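Consumer Claims and Evidence
Handout 2: Reading a Label Without Believing It

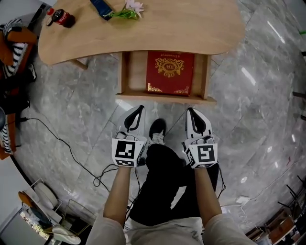
What this handout covers

Last week we looked at ads. This week it's the small print on ordinary goods: drinks, phones, books, flowers both real and fake, furniture. Most of you said in the survey that you "mostly trust" what a package says as long as it sounds technical. I would like you to trust it less by the end of the unit, or at least to be able to say why you do.

Three kinds of claim

Checkable claims. Weight, volume, country of origin. You could test these with a scale or a phone call. They are usually true, partly on account of the fines.

Stretchy claims. "Up to 40 percent longer battery life." Longer than what? Under which settings? "Up to" includes zero. If a Urkura charger saves you nothing at all, the sentence on the box still holds.

Empty claims. "Crafted with care." "Premium." "Inspired by nature." No result could prove these wrong, and so they tell you nothing. A red cover with gold trim says "classic" in the same way. It may be a fine book. The gold has no bearing on that.

The Grilville tea study

You have the two-page summary in your packet. Grilville Tea says drinkers "felt more focused," and gives 2,000 as the number of people surveyed. That sounds like plenty. Now look at the second page. The 2,000 were people who had already signed up for the company's newsletter. The focus test itself was given to 13 of them, there was no comparison group, and they were asked how they felt right after a free cup.

A big number in the headline and a small one in the notes is a very common pattern. Read the notes first.

I am also not impressed by the chart. The vertical axis starts just under the lowest bar, so a tiny difference looks like a cliff. Redraw it from zero before class and see what is left.

On seals and badges

Anyone can draw a seal. The Horobets mark on the cutting boards we passed around in September is owned by the company that sells the boards. The Rutivness "Green Home" badge has an outside office behind it, which is better, but members pay a yearly fee and the list of rejected products isn't public. I don't say it's worthless. I say I can't tell, and neither can you from the badge.

Questions to put to any label
- Compared with what?
- Who measured it, and who paid them?
- How many were tested, as opposed to asked?
- What would have to happen for this to be false?

If the last one has no answer, cross the claim out and see how much label remains.

For next time

Pick one item you already own and like. Copy every claim on it word for word, sort the claims into the three kinds, and write a paragraph on the one you find hardest to place. Please don't choose something you already think is a scam; it makes the work too easy. Upload by Sunday, 9 p.m.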